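委託先に預けた顧客情報をどう守るか　ティルカイン運用責任者に聞く

コールセンターや経理処理を外部に任せる企業が増えるなか、委託先での情報管理が改めて問われている。企業の問い合わせ窓口と請求業務を請け負うティルカイン（Tirkine）で運用責任者を務めるマーヴィン・ガーサイド氏に、社内の仕組みと、委託元に求めることを聞いた。取材はオンラインで行い、途中から同社で採用と研修を担当するポピー・インスキップ氏も加わった。

◆権限は毎月見直す

ティルカインの従業員は1,305人。このうち大半が、委託元の顧客データベースに何らかの形で触れる。ガーサイド氏が着任して最初に手をつけたのは、誰がどの画面を開けるのかの洗い出しだった。

「異動した人の権限が前の部署のまま残っているケースがかなりありました。本人も気づいていません。悪意がなくても、残っていること自体が問題です」

現在は月に一度、チームの責任者が部下の権限一覧に目を通し、不要なものを申請して外す。期限までに確認が済まないチームは、新しい権限の申請を受け付けてもらえない。

「最初は不満が出ました。繁忙期にやることではないと言われましたし、実際、確認が間に合わずに新人の配属が二日遅れたこともあります。それでも例外は作りませんでした。一度認めると、次の月も認めることになりますから」

閲覧の記録も残している。通話がないのに顧客の画面が開かれた場合は翌朝の一覧に載り、担当者に理由を尋ねる。折り返しの準備や書類の確認など、ほとんどは説明がつくという。

◆口座情報は読み上げない

請求業務では、家電の通信販売を手がけるヘンドリックス（Hendricks）の案件を受けている。この案件では、応対者の画面にカード番号も口座番号も表示されない。支払い方法の変更を希望する顧客は自動音声に切り替え、番号を電話機のボタンで入力してもらう。

「高齢のお客様から、人に直接伝えたいという声はあります。そこは委託元と何度も話し合いました。結論としては、書面での手続きを残すことにしました。時間はかかりますが、番号が応対者の耳に入ることはありません」

通話時間は導入前より平均で34秒延びた。契約は処理件数に応じた料金のため、延びた分は同社の負担になる。ガーサイド氏は次の契約更新で、この点を料金に反映させたい考えだ。
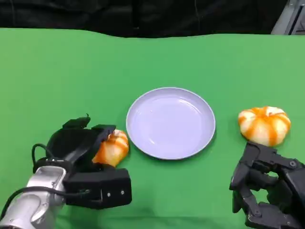 ◆採用時の確認と、その後

人の面はどうか。インスキップ氏によると、採用時の経歴確認は外部の調査会社ミセックス（Misex）に委ねている。前職の在籍期間と退職の経緯を確かめ、結果が出るまでは実データを使う席に座らせない。

「結果待ちの間は研修用のデータで練習してもらいます。待つ期間が長いと辞退する方も出るので、採用担当としてはつらいところです。10月に始まった研修でも九人が途中で抜けました」

確認は入社時だけで終わりにしない。半年ごとに上司以外の社員が面談をし、業務の負担や職場での困りごとを聞く。金銭の悩みを打ち明けられることもあり、その場合は本人の同意を得て社内の貸付制度につなぐ。

「面談で不正を見つけようとは思っていません。疑われていると感じたら、誰も話をしなくなります。外の人間から情報を売らないかと声をかけられたとき、すぐ会社に言える関係があるかどうか。私が気にしているのはそこです」

実際に、退職した元同僚から名簿を持ち出せないかと持ちかけられた社員が、その日のうちに報告してきた例があった。会社は委託元に知らせ、社員には報告を理由とした不利益がないことを文書で伝えた。

◆委託元に求めること

同社の拠点の一つ、ステブコム（Stevcombe）の事業所では、委託元による立ち入り監査を年に二回受け入れている。点検表の項目は100を超える。ガーサイド氏は監査そのものは歓迎するとしながらも、中身には注文をつける。

「入退室の記録や施錠の状況は細かく見ていかれます。一方で、委託元から送られてくるデータに不要な項目が入っていないか、という話はあまり出ません。住所が要らない業務なのに住所まで入っている。こちらで消すこともできますが、本来は送る前に落としていただきたいのです」

事故が起きたときの連絡の順序も、契約の段階で決めておくべきだという。以前、誤送信の疑いがあった際には、委託元の窓口が夜間につながらず、担当部署に伝わったのは翌朝だった。調べた結果、外部への送信はなかったが、この件をきっかけに、夜間の連絡先を二系統用意してもらうよう契約書のひな型を改めた。

価格競争については、こう話した。

「安い見積もりを出す会社が、どこを削っているのかは聞いてみたほうがいいと思います。記録の保管期間なのか、監視の人員なのか。聞けば答える会社がほとんどでしょう。聞かれないので、こちらからも言わないだけです」

ティルカインは来年度、権限の見直し作業の一部を自動化する予定で、現在は請求部門で試験的に動かしている。責任者による最終確認は、自動化後も残すという。

（2022年12月29日掲載）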